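Sprechzettel - Regeln am Teleoperations-Tisch
Slot nach der Kaffeepause, 9 Minuten, Fragen am Schluss

Folie 1
Kurz begrüßen. Nicht wieder mit der Projektgeschichte anfangen. Greltska nur als Namen nennen, Details stehen im Handout.
Kernsatz: Gute Daten fangen beim Aufräumen an - und beim Protokoll.

Folie 2 - was schiefging
288 Episoden im März, erste Auswertung. Bei 100 davon kein Eintrag, welche Aufgabe eigentlich dran war. Pause lassen. Alle weggeworfen.
Damals keine schriftliche Regel, jeder nach Gefühl.

Folie 3 - die Regeln
Startaufstellung wechseln, vor jeder Episode. Nicht nur die Lieblingsecke.
Aufgabe vorher als Satz aufschreiben, ein Verb, ein Gegenstand.
Hände weg vom Tisch solange der Arm freigegeben ist. Keine Ausnahme, auch nicht "nur schnell".
Kabel prüfen: Schleife frei, voller Weg einmal langsam abfahren.
Abbruch ist Abbruch. Wird markiert, nicht schöngeschnitten.
Not-Halt in Griffweite der bedienenden Person, Test zu Schichtbegin.

Folie 4 - Tisch
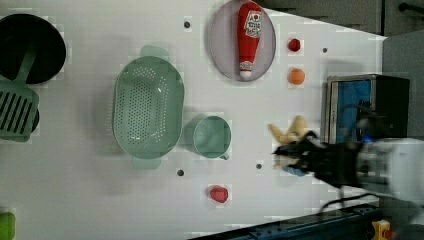
Spielküche auf weißer Platte, Greifer kommt von rechts. Kabel am Greifer beachten.

Fragen ans Publikum: Was wäre hier der Aufgabensatz? 2 Antworten nehmen, dann weiter.
Überleitung: Teller, Sieb, Becher - Namen festlegen! Bei Kato hieß das Sieb mal Schüssel, mal Korb. Wortliste hängt jetzt am Platz.

Folie 5 - offen
Wer darf Regeln ändern? Holgate will eine Version pro Standort, wir eine für alle. Ehrlich sagen dass das nicht geklärt ist.
Falls Zeit knapp: Folie 5 weglasen, direkt zu den Fragen. Link zur Wortliste einblenden.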